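4.2 Surface texture and the handling of everyday objects
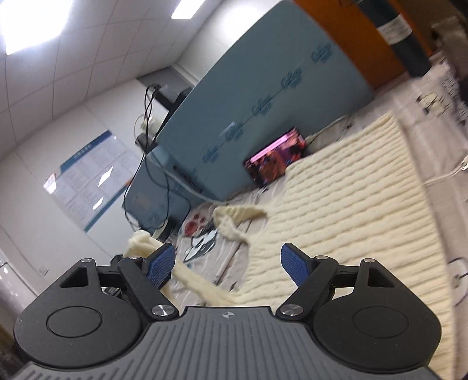 Figure 3. Diamond knurl pattern on two facing blue grip pads.

Survey respondents were asked to name the household object they found hardest to hold and to say why. Of the 3,941 people who returned the survey, most named something smooth. Jar lids and bottle caps came up most often, followed by tap handles, door knobs and the handles of saucepans. Weight was mentioned less often than we expected from the earlier work of Krawczyk and Makhubela, who found that older adults tended to blame heavy objects first. Part of the difference may come from the wording of the question. Theirs asked about lifting and ours asked about holding.

Texture appeared in the written comments under many names. People wrote "the rough bit", "bumps", "ridges", "the criss-cross" and, in one case, "cheese grater". We grouped these into three types for coding: parallel ridges, raised dots and diamond patterns, the last being the type shown in Figure 3. Comments that mentioned texture without enough detail to place it were left uncoded. Two of us (Msimang and Swanepoel) coded the comments separately and then met to go over the ones we disagreed on. Most disagreements concerned rubber handles that had both ridges and dots.

Follow-up interviews were held with 162 respondents in their own kitchens. The visits began in January, and each took between half an hour and an hour. Participants were asked to show us the tools they used most days and the ones they had stopped using. We did not bring any objects with us. This meant that the range of handles differed a good deal from one home to the next, and it limits how far the comments can be compared. On the other hand, people talked more freely about their own things – a peeler they had owned since they were married, a can opener bought twice because the first was so good – than participants did in our pilot, where everyone was given the same tray of items.

Diamond patterns drew the most divided opinions. Those who liked them said the surface held in every direction, whether they were twisting or pulling. Those who disliked them gave two main reasons. The first was soreness, reported mostly by people with arthritis in the base of the thumb. One participant said she wrapped a tea towel around the handle of her pepper mill "so it doesn't bite". The second was cleaning. Flour, dough and grease were said to settle in the grooves, and several people kept an old toothbrush by the sink for this job. Parallel ridges were thought to be easier to clean but less use when the hand was wet, depending on which way the ridges ran. Raised dots were seldom commented on at all.

Colour was not part of our interview guide, but it came up anyway. Participants with low vision said they looked for a handle or grip that stood out from the bench, and bright colours were preferred to black or grey. A few had put coloured tape on dark handles. Shabalala's study of bathroom fittings reports a similar habit, although there the tape was usually placed by a family member and here it was usually placed by the participants themselves.

The cost of replacing tools was raised less than we had thought it would be. People were more likely to say that they could not tell from the packet what a handle would feel like. Blister packs were a common complaint, as were online listings with a single photograph taken from the front. Of the 40 participants who had bought a kitchen tool specifically for its grip, most had tried one at a friend's or relative's house beforehand. We return to this point in Section 5.

Two limits should be noted. Our coding relies on participants' own words for texture, and these did not always match the object once we saw it. A handle described as "criss-cross" in the survey was sometimes plainly ridged. We kept the survey code in these cases and recorded the interview observation separately. We also have no measure of grip strength for survey respondents, so the results here cannot separate a preference for a texture from a need for one. The interview group completed a short hand function questionnaire, and those results are given with the demographic data in Appendix B.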